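Aligning gripper width with camera frames (the quick way)

Posted 2023-03-11 by Edgardo Dagdag

Quick one. Keep getting asked how we line up the gripper width signal with the wrist video before training, so writing it down once. Assumes you have Colar installed and one recorded session on disk. If not, do the install page first.

What you need

Colar, current release. The Velline log reader. One session folder with video plus the width log. Python, anything recent. No GPU for this part.

Step 1. Check the clocks

Video and width log come from different clocks. They will not agree. Don't try to fix this at record time, I lost most of September to that.

Run:

colar inspect sessions/mysession

You get two start times and two rates. Write down both. If the width log rate is below 30 Hz, stop, go fix the logger. Interpolating a slow log gives you fingers that close before they touch anything and the policy learns exactly that.

Step 2. Find the sync event

Every session should start with 3 quick open-close cycles, nothing in the fingers. Those are your sync peaks. In the width log they're obvious. In video we track the finger tips and take the distance between them per frame.

colar tips sessions/mysession --out tips.csv

Open tips.csv, plot it next to the width. Same shape, shifted. If the shapes don't match, usualy the tracker has grabbed something in the background. Set the crop to the lower half of the image and rerun. 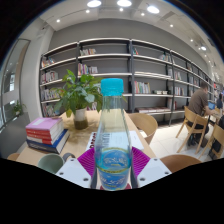
Crop goes in session.yaml under tips, key is roi. Set it once per mount, not once per session. If you swap the mount you need a new one. Same if someone bumps the lens.

Step 3. Compute the offset

Cross-correlate the two curves over the sync window only. Not the whole session! Over the whole session a long hold is flat in both signals and tells you nothing, and the peak gets mushy.

colar align --window sync --max-lag 2

Max lag is in seconds. If the best lag comes out right at the limit, it's wrong, don't accept it. Raise the limit and rerun. Still at the limit, look at the plot by eye, probably a missing cycle.

Output is one number, offset_s. Positive means the width log is late. I got the sign backwards in the first version of this page, sorry to whoever copied it.

Step 4. Resample

Resample the width onto the frame times. Linear is fine. Do not use cubic, it overshoots at contact and you get negative widths.

colar resample --signal width --to video --method linear

Then check the min. Should be zero or a hair above. Negative = cubic left on in the config, or the zero calibration is off.

Step 5. Mark the grasps

For each session we want grasp start and grasp end. Rule we use: width stops changing for 12 frames in a row and is above the closed value. That's a hold. Closed value is what you get with nothing in the fingers, take it from the sync cycles.

Soft fingers make this harder. They keep bending after the motor has settled, so width alone says the grip is done a bit early. For bottles and mugs it doesn't matter much. For thin stuff like paper, push the start label a few frames later and look at the clips.

Step 6. Look at it

Please don't skip this. Overlay width on the video and scrub through the first grasp and the last one. First good, last bad = clock drift. Then you need a second set of sync cycles at the end of the session and a linear fit between them:

colar align --window both --fit linear

We record both ends by default now.

Common errors

"no peaks in window": sync cycles too slow or too shallow. Open all the way.

"roi outside image": yaml was written for another resolution.

"width stream empty": Velline reader too old, update it.

Tips curve jumps between two values: tracker switching targets. Smaller crop, or raise the color threshold.

Exporting

colar export --format sostance

Sostance wants widths in meters, Colar keeps millimeters. The exporter converts, so don't convert beforehand or you'll do it twice. Sutanto loader reads the same files but ignores the hold labels for now. Patch is open, will update teh page when it's merged.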